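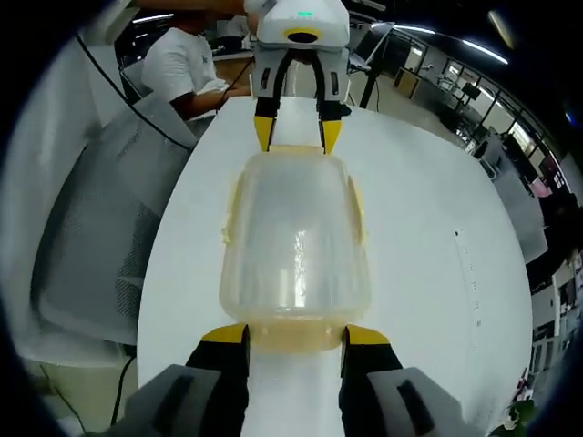 A clear plastic food container on a round white table.

Spelling Notebook Questions, Answered

I get so many great emails about spelling notebooks that I finally put the most common ones in one place! Most of these come from homeschool moms and dads and from teachers in small co-ops, but classroom teachers should find plenty to use too. Last updated 29 August 2023.

What is a spelling notebook?

It's a plain notebook where a student collects words by pattern. One page holds the "ea says long e" words (beach, teacher, season), another holds the "ea says short e" words (bread, weather, instead), and so on. Students add to the pages all year long, from their reading, from their own misspelled words, and from the weekly lists. By spring those pages are FULL, and kids love flipping back through them.

How is this different from a list and a Friday test?

You can still have a list and a test! The notebook gives the words somewhere to live afterward. A student who learned "ceiling" in the fall will run into "receive" in the winter and know exactly which page it goes on. That little moment of "oh, I have a page for that" is my favorite thing in all of spelling.

What age can start?

I like to start once a child is reading short chapter books comfortably and can copy a word without losing their place. For younger kids, do the same thing together on a whiteboard and skip the notebook for now.

How many words should we do each week?

10 is plenty for most students in grades two through four. Older students can do more, especially if several of the words share a base (sign, signal, signature, resign). If your student misses more than half on the first try, cut the list and stay on the pattern another week. There is no prize for finishing fast.

How many pages do we need?

My own notebook has 60 patterns in it, and I give each one a full page, front only. Leave the back blank for overflow. The long a page will need it, trust me!

Do you have a master word list?

Yes! The Grallmont list has 1124 words sorted by pattern, and the first 600 are the ones I would want every student to know before middle school. Karine Fortin did the sorting with me over one very long December, and we argued happily over where to put "friend" (it got its own page with the other rule breakers).

What do I do with words that don't fit any pattern?

Give them a rule breaker page. Have the student write the word, underline only the part that misbehaves, and say it out loud the silly way. Wed-nes-day. Fri-end. Is-land. Saying it wrong on purpose works wonders, and it's fun.

My son spells everything right on the test and wrong in his essays. Help!

Oh, this is so common. While he's writing an essay he's thinking about ideas, commas, handwriting and lunch all at once. Let him write the rough draft freely. The next day, have him read it backward, last word to first, circling anything that looks odd. Then he looks up just the circled words and adds them to his notebook. Fasil Tefera uses this with his whole seventh grade group and has them trade papers for a second look.

Can siblings share one notebook?

I'd give each student their own. They can share a list and quiz each other, but the words they trip over will be different.

Should I count off for spelling in other subjects?

I only hold students to words already in their notebooks. If "separate" is on the page, it needs to be right in the science report. If it isn't on a page yet, we add it and move on.

Does it work for students learning English as a second language?

Yes, with one change. Add a short sentence next to each word so that the meaning gets stored along with the spelling. Sylvie Gosselin also has her students mark the stressed syllable, and I've started doing that with everybody.

Can I print the pattern pages for my co-op?

Please do! Print as many as you need for your own students. Just send other families to this site for their copies so they get the newest version, with the corrected "ough" page.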